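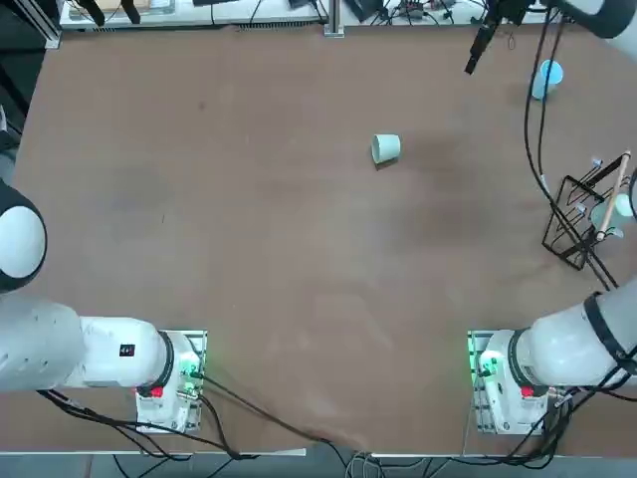
I want to write a small thread about why the Moon always shows us the same face. My niece asked me in April and my first answer was bad. Many people think the Moon does not spin. It does spin, one time for each trip around the Earth. Take two cups, a light blue one standing up for the Earth and a pale teal one lying on its side for the Moon. Move the teal cup in a circle and keep its open mouth toward the blue cup. After one full circle your hand has also turned the cup once.

2/ Why do the two times match so well? The Earth pulls more on the near side of the Moon than on the far side, so the Moon is stretched a little. Long ago it was spinning faster, and this stretch worked like a brake.

3/ The name for this is tidal locking. Pluto and its moon Charon are both locked, so each one sees always the same side of the other. Pluto was found in 1930, but Charon had to wait until 1978.

4/ Small correction to the first post – we see a bit more than half of the Moon. Its path is not a perfect circle, so it seems to rock slowly from side to side. Thank you to Shona Semple for reminding me.

5/ Lộc Giáp asks if the far side is dark. No, it gets as much sunlight as the near side. At new moon it is fully lit, and we are looking at the night half.

6/ If you have binoculars, look for Mare Crisium near the edge. Make a drawing, then another one two weeks later if the phase allows, and compare how far it is from the edge. My pair is 50 mm and it is enough. Tomorrow I will try to write about Mercury, which is locked in a stranger way.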